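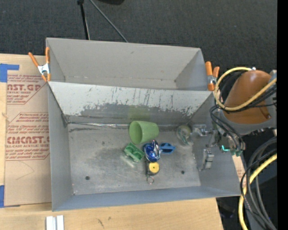
*Front bin at the clear cup, gripper coming in over the right wall.*

**Ticket:** Clear cup picks fail near right rear corner
**Cell:** Bratow, two-bin transfer
**Opened:** 11 Sep 2024
**Severity:** medium (arm stops itself, no damage to the gripper)
**Status:** fix running, one item open

### What happens

The job is to empty the front bin into the rear one. Most objects go across nicely. The clear cup is the troublemaker. When it ends up near the right rear corner, the arm comes in over the right wall, slows down, and then trips a contact stop before the fingers close. The log line is always the same:

`WEVELL: contact on approach, z above target, pick aborted`

After an abort it backs off and tries the very same pick again. Left alone it will do this until the retry limit of 20, and then the whole job halts.

### First look

I ran the cell with the cup placed in that corner over and over, and I can make it fail on demand. I love a fault that shows up when you ask for it! Same cup in the middle of the floor: picks fine, every time I tried it.

The green cup doesn't do this in the same corner, so I stopped blaming reach and started on two ideas:

1. The depth reading on clear plastic is bad and the target is off.
2. The lower finger is touching the bin wall on the way in.

### Idea 1: depth

Partly right. Altar (our depth viewer) shows a hole where the cup's body should be, with a few good points on the rim. The planner fills the hole from its neighbors, and in that corner the neighbors are bin wall. So the target gets pulled up and to the right. In the middle of the floor the neighbors are floor, and the error is small enough to get away with.

Raising the exposure from 500 to 800 gave more rim points but washed out the shiny stuff, and the blue foil package started failing instead. Put it back to 500.

### Idea 2: the wall

Also right – this one was fun to find. I jogged the arm through the approach by hand at low speed, and the lower finger brushed the top of the right wall just before the stop tripped. The bin model in Odoi was last measured in February, and the wall in the model is lower than the real one. I remeasured with the clamps on and the difference is plain.

### Changes made

- Updated the right wall height in the Odoi bin model.
- Neighbor fill now ignores any point that belongs to a wall.
- Two aborts on the same target now send the arm to another object first.

### Result

Ran 70 picks of the clear cup from the bad corner after the changes. No contact stops at all! A few grasps were off center but held. I'm really happy with the wall filter, and I'd like to try it on the other cells next.

### Still open

The left wall height comes from the same old measurement. Nothing has hit it yet, but please measure it before anyone turns the approach speed back up. Speed stays at the reduced setting until then.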